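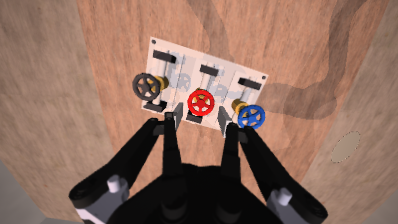
Kinsella have announced their comeback tour on social media, using a nine-second clip of a kettle coming to the boil. By teatime it had 2193 comments, most of them asking whether Pliddale was on the list. It is, on a Thursday in February, between two places with proper arenas.

The band last posted 11 months ago, to say they were taking a break from posting. Fans have spent the gap studying old selfies for clues and falling out over a haircut. The official line is that the new single, Wivwood, is "more grown up", so expect a piano.

Fellow chart regulars Falunmont replied to the clip with a single flame emoji. This was reported by three entertainment sites as the end of the feud, and by a fourth as the start of one. We have read all 151 replies underneath it and can't help you either way.

Tickets go on sale at 9am. Standing is £38, seats are £46, and the meet and greet package is £295, for which you get a lanyard, a signed print and a photo with "at least two" members of the band. There are five of them. The small print doesn't say which two.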